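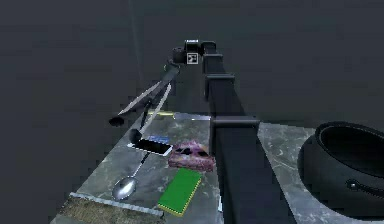

Shanthi Sivakumar reckons vinegar is fine on marble if you rinse quick. Sorry Shanthi, no. It etches, leaves a dull spot. Same for lemon, wine, tomato.

Day to day: warm water, drop of dish soap, soft cloth. Dry it off after, espescially near the sink.

Oil stain? Baking soda and water, thick as sour cream. Cover with cling wrap, poke a few holes, leave overnight. Wipe. Might need 3 goes.

Light dull spots, polishing powder, 3000 grit. Test a corner first. Anything deeper get someone in.

Last updated: August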